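**Lovura Handgreifer-Set - Vorführen statt Programmieren**

Wer bei uns in der Montage eine neue Aufgabe an den Roboter geben wollte, schrieb früher ein Lastenheft und wartete. Mit dem Lovura-Set nimmt man den Handgreifer selbst, macht die Arbeit ein paarmal vor, und die Aufnahme geht direkt an die Zelle. Ich finde das nach einem halben Jahr immer noch großartig!

Angefangen haben wir im Mai mit dem Vereinzeln von Kleinteilen. Khang Trương hatte vorher nie mit Automation zu tun und führt inzwischen die meisten neuen Griffe vor. Er kennt die Teile eben - welche klemmen, welche man besser von der Seite nimmt - und genau dieses Wissen landet jetzt in der Anlage.
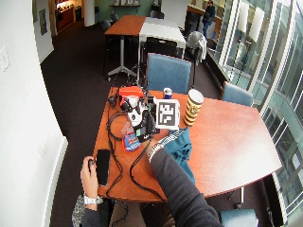 Für eine Sitzung reicht ein normaler Tisch im Büro.
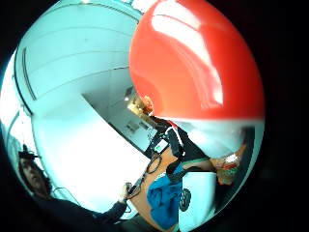
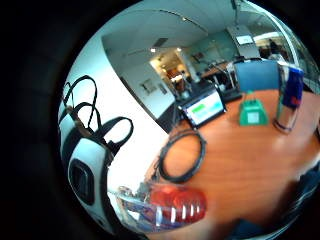 Aušra Mockus plant bei uns die Schichten und hat durchgesetzt, dass Vorführzeit als Arbeitszeit zählt und niemand sie zwischen zwei Aufträge quetschen muss. Das würde ich jedem Betrieb raten. Die Leute an der Linie entscheiden auch mit, was überhaupt abgegeben wird. Das Einlegen der Dichtringe wollten alle loswerden (verständlich, nach zwei Stunden spürt man jeden Finger), die Endkontrolle wollten sie behalten, und so ist es geblieben.

**Zahlen aus unserer Halle Rutherford**

- 1.850 Vorführungen aufgezeichnet
- 1.327 davon ins Training übernommen
- 503 wegen abgebrochener Griffe aussortiert, der Rest wartet auf Durchsicht
- 6 Aufgaben laufen an der Zelle

**Was man wissen sollte**

Die Auswertung läuft über Camine, ein eigener Rechner dafür ist nötig. Glänzende Teile brauchen mehr Durchgänge als matte, da sollte man Geduld einplanen. Nach jedem Greiferwechsel neu kalibrieren! Matúš Sokol hat dafür eine Kurzanleitung geschrieben, die auf eine Seite passt und im Koffer liegt.

**Lieferumfang**

Handgreifer, Kabelsatz, Kalibrierkarte, Transportkoffer, Lizenz für einen Arbeitsplatz. Ersatzbacken gibt es einzeln, Bestellung über Ott Raudsepp im Gerätelager.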